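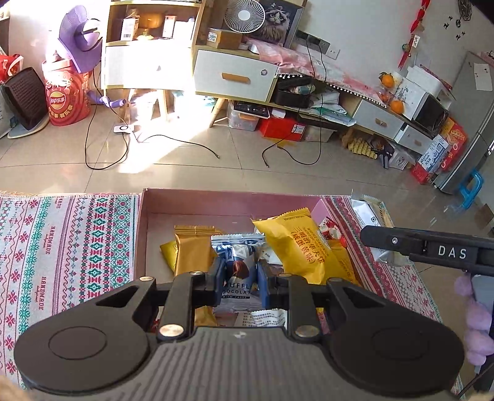 # Why Did the Gripper Drop the Snacks?

A gripper is the part of a robot that does the job of a hand. Many grippers have two jaws. The jaws move toward each other, press on an object from both sides, and hold it while it is lifted.

Lifting a wrapped chocolate out of a box is easy for a person. For a machine it is a hard job, and at the Jenberg packing room in Tollville it went wrong.

## What happened

One July, a robot named Bemelia was moving snack packets from a box to a tray. In one morning it tried 232 lifts. It dropped the packet 34 times. Each time, the arm kept moving to the tray and opened its jaws as if it were still holding something.

There were two faults:

1. The packet slipped out.
2. The robot did not notice.

## Fault one: the slip

A gripper holds things by **friction**. Friction is the force that resists sliding when two surfaces press together. Push a book against a wall with your hand and it stays up. Push more gently and it slides down.

Bemelia's jaws pressed with a force of 4 newtons. (A newton is a unit of force.) That had been enough when the soft pads on the jaws were new. Ottavio Pace, the technician, took the pads off and found that one had worn smooth. A smooth pad has less friction on a shiny wrapper.

Pressing harder is one answer, but it has a limit. Too much force crushes what is inside the wrapper. Pace fitted new pads and left the force alone.
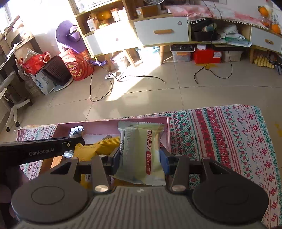

*A packet held between two jaws. The pads press on it from opposite sides.*

## Fault two: the empty jaws

The robot measured the gap between its jaws once, when they first closed. If the gap was wider than zero, it decided that it had a packet. It never measured again. A packet that fell a moment later was still counted as held.

Ji-hoon Ra, the engineer who wrote the program, changed it. The robot now measures the gap during the whole move. If the jaws suddenly close all the way, the arm stops and a yellow light comes on.

After both repairs, the team ran a test of 143 lifts. No packets fell. The pads are now checked every month.

## Why a dropped packet is a safety matter

A snack packet is light. The same fault in a gripper holding a metal part could hurt someone's foot. There is a second danger, too — a person may reach in to pick up the dropped object while the arm is still moving.

If you ever use a robot arm at school:

- Keep your hands out of the space where it moves.
- Leave dropped objects where they are.
- Ask an adult to press the stop button first.
- Wait until the arm is completely still.

## Words to know

**Jaw:** one side of a gripper.

**Pad:** the part of a jaw that touches the object.

**Fault:** something in a machine that is not working as it should.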